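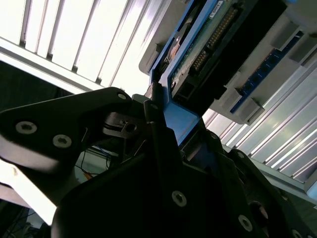
Slatted ceiling panels in a workroom: do they do anything for noise, and how do I clean them?

Posted by vbajpai_fulville
Oct 12, 2023

We took over a rented workroom in Fulville in May and it came with a slatted ceiling. The panels are white with long parallel ribs, and there is a second bank of silvery aluminum ones running at a slant down one side. There is also a light gray electronics housing mounted overhead near them, which belongs to the landlord and which I have been told not to touch.

The letting agent made a big point of these panels. According to him they "manage the acoustics" and "never need cleaning." I have doubts about both. The room is loud. If someone drops a wrench at one end, you hear it at the other end and then you hear it again. And when I ran a finger along one of the ribs from a stepladder it came away gray.

A salesman from a firm called Clirngate has now been by and wants $2000 to clean the whole ceiling and put on a coating that he says keeps dust from sticking. He left a leaflet for the coating, which is called Pramura. The leaflet has a lot of blue sky on it and no test results.

So, do bare metal slats absorb any sound at all? Is there any reason to pay for the coating? And the glare is bad in the afternoon, when the ribs light up so much that they look washed out. Would the cleaning make that better or worse?

Vandana Bajpai

Bhatia

I fitted ceilings for 11 years and I would not pay for that.

Sound first. A plain metal slat is a hard surface and it bounces sound. What does the absorbing in a slatted ceiling is whatever sits behind the slats, usually a black fleece or a mineral wool pad, plus the gaps that let the sound get to it. If there's no pad, you have a shiny ceiling with lines in it. Get on the ladder with a flashlight and look up through a gap. If you see soft backing, the agent was half right. If you see bare deck or ductwork, he was reading off a brochure. Some panels that look slatted from the floor are really one ribbed sheet with no gaps, and those do even less.

If there is nothing up there, ask the landlord whether pads can be laid on top. It depends on how the panels are hung and how much weight they're rated for, so don't let anybody start stuffing things up there on a guess.

Cleaning. Vacuum with a soft brush head, moving along the ribs. Going across them just knocks the dust off onto your face. Then a microfiber cloth, barely damp, with a drop of dish soap in the water. Wipe again with plain water and dry it. On the aluminum stay away from oven cleaner, bleach, ammonia and scouring pads. Try a corner first, and if the cloth picks up color, stop.

Keep all water away from the gray housing. Dry cloth only near it, and not even that if your lease says hands off. Whoever looks after it can dust it.

As for the coating, ask the salesman for the name of a customer who had it done two years ago and go look at their ceiling. I have asked that question of a few coating people and never got an address.

gluepot200

Disagree a little with the above. Coatings aren't all junk. We had one on the range hood at my old job and it did wipe down easier. I don't know if it was the same stuff. $2000 sounds steep but you don't say how big the room is so who knows.

For the noise just put rugs down.

Marlow_T

Rugs in a room where people drop wrenches? They'd be full of metal bits in a week. Hang some absorbing panels on the walls instead, starting with the wall facing the noisiest bench. Buy one or two, live with them a while, and see if you can hear a difference before you spend more. Ask for the test sheet, too. Foam squares sold as "studio grade" for $50 a box are mostly good for high-pitched sound, and your echo may be lower than that.

On glare, cleaning won't fix it and might make the bare aluminum a bit brighter. It comes down to where the light is coming from. You say afternoon, so I'd suspect a window before the fixtures. Pull a blind for one afternoon and look up. If the ribs still blaze, turn the lights off one row at a time until you find the row doing it.

I'd also check who is supposed to be cleaning the ceiling under your lease. It may not be you.

vbajpai_fulville

Flashlight report: black fleece behind the white panels, nothing behind the aluminum ones that I could see. So half right on one side and wrong on the other. The lease says "fixtures to be maintained by owner," and I have written to ask whether a ceiling is a fixture. Clirngate has called again and the price is apparently flexible now, which does not make me trust it more. Blind test tomorrow if the sun comes out.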